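4.2 Public demonstration

The writing task was shown to visitors at the Cendlow open day on 9/28/26. Sessions were led by Krešimir Babić and Lourenço Patrício, and 37 visitors took part. Each was invited to name a single digit, which was entered at the Kernard console and drawn by the arm on an upright whiteboard.

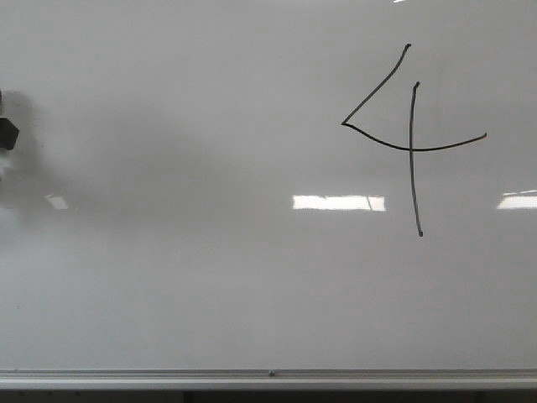
Figure 4. The whiteboard at the Cendlow open day.

Visitors' questions dealt mainly with how the system judges pen pressure and how it recovers from a missed stroke. Several also asked why the digits did not resemble printed type. The controller follows stroke paths taken from handwriting - the "4" in Figure 4 is open at the top, with a slight bow in its cross stroke - and no smoothing is applied afterwards. Two visitors with teaching experience considered this a strength. Written comments were collected on cards at the exit and are treated together with those from the July visit to Moreira in Section 5.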